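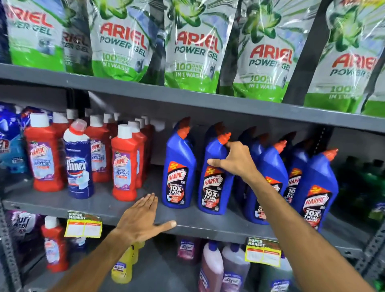 The cleaning aisle, with one of the blue Harpic bottles in hand.

Many of you have asked how the shelf-tidying project is getting along, so I'm glad to report that the Mitum team passed 1,488 recorded examples in June, 295 of them in the cleaning aisle alone. Each example is a short, everyday job done by a person - take a bottle by the neck, set it somewhere else on the shelf, square up the row - filmed from head height so the learning system gets both hands and the shelf together.

Leire Peñalver, who looks after the recordings, asks us all to slow down a little and to let the free hand do whatever it would normally do. She would much rather have a natural reach than a perfect one! Angled necks are still giving the model trouble, so we'll stay with the toilet cleaners for a while before moving on to the pouches. There are 14 places open for the next round at Rotport, and beginners are very welcome.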